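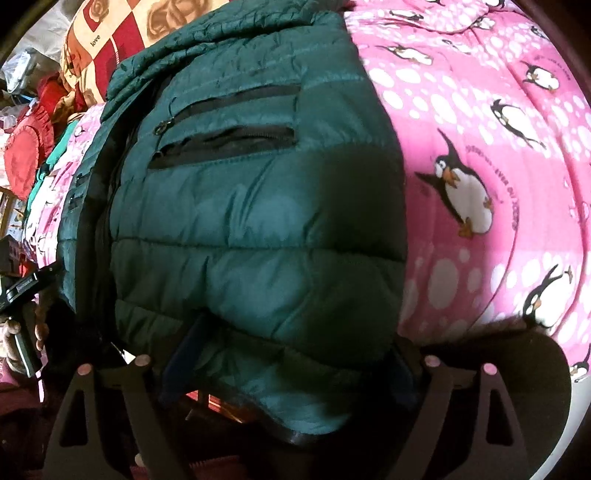
Ob das Spiel am linken Finger nicht einfach vom Träger komme, kam gleich als Rückfrage aus Orkport, man solle doch erst die Führung prüfen, bevor wieder alle an den Stiften schrauben.

Guter Punkt, und ich hatte wirklich in der falschen Reihenfolge angefangen! Also von vorn.

**12. Dezember, Skulent-Handgreifer, Bettzeug und Jacken (Flendside)**

Greifer von der Halterung genommen, Akku raus, beide Finger von Hand auf und zu. Rechts läuft er schön satt, links ist ein winziges Kippeln zu spüren, kurz vor ganz zu. Mit der Messuhr an der Fingerspitze: 0 in Mittelstellung, am Ende deutlich Ausschlag. Dann den Finger abgenommen und direkt am Träger gemessen, und siehe da, der Träger selbst wandert. Orkport hatte recht, die Stifte waren völlig unschuldig.

Führung aufgemacht. Innen sah es aus wie in einem Flusensieb, feine dunkle Fasern, zu einem richtigen Filz zusammengedrückt, und zwar genau auf der Seite, auf der der Träger gekippelt hat. Mit Pinsel und Druckluft (wenig Druck, sonst sitzt alles hinterher im Encoder) sauber gemacht, Rest mit Isopropanol auf einem fusselfreien Tuch. Ganz dünn neu gefettet. Die alte Vorspannschraube war lose, die habe ich neu gesetzt und mit mittelfester Sicherung eingeklebt. Danach läuft der Finger so leicht, dass ich ihn erst mal eine Weile nur hin und her geschoben habe. Herrlich.

Zum Einstellen, damit es beim nächsten Mal schneller geht:

- Vorspannung so weit anziehen, bis der Träger gerade klemmt, dann 1/8 Umdrehung zurück
- Finger ansetzen, Schrauben über Kreuz, erst handfest
- Endmaß 16 mm zwischen die Spitzen, schließen lassen, jetzt erst festziehen
- Nullpunkt neu einlernen, Endmaß vorher rausnehmen (ja, ich schreibe das auf, weil ich es vergessen habe)
- Stifte nur auf festen Sitz prüfen, nicht nachdrehen

Der Nullpunkt saß beim zweiten Einlernen auf Anhieb. Beim ersten lag das Endmaß noch drin und der Greifer hat mir stolz gemeldet, er sei komplett geschlossen.

**Probelauf am Stoffhaufen**

Die dunkle Steppjacke ist für mich inzwischen das beste Prüfstück, das wir haben. Glatte Außenhaut, dicke Kammern, dazu die Reißverschlusstaschen, an denen man gern hängen bleibt. Die rosa Pinguindecke daneben ist dagegen fast geschenkt, in die Falten kommt man immer irgendwie rein. Wenn ein Finger kippelt, merkt man es an der Jacke zuerst: Die Steppreihe rollt dann zur Seite weg und man hat nur noch die dünne Hülle zwischen den Spitzen.

Gegriffen habe ich am unteren Saum, oben am Kragen- bzw. Kapuzenteil und quer über die Kammern, insgesamt 121 Griffe. Am Saum kein einziger Abrutscher. Quer über die Kammern 2, beide ganz am Anfang, als die Schließgeschwindigkeit noch auf dem alten Wert von November stand. Nach dem Runtersetzen war Ruhe. Der alte Wert war vermutlich nur deshalb so hoch, weil wir damit die schwergängige Führung überfahren haben, das würde jedenfalls zum Stromverlauf passen: Der Buckel kurz vor ganz zu ist komplett weg. Kurven liegen im Flendside-Ordner, alt und neu übereinandergelegt, bitte unbedingt ansehen, die sind ein Traum.

**Offen**

- Filzstreifen oder Bürstendichtung vor die Führung. Mac Mathúna hat eine schmale Bürste im Katalog, Muster ist angefragt. Bauhöhe könnte knapp werden.
- Reinigung der Führung in den Wartungsplan, Vorschlag: nach rund 8 Stunden Betrieb an Textilien, bis die Dichtung drin ist.
- Am zweiten Skulent dasselbe messen, bevor er nach Orkport geht. Immer zuerst am Träger, danach am Finger!
- Messuhrhalter ist wieder in der Schublade unter dem Schraubstock. Das Endmaß auch.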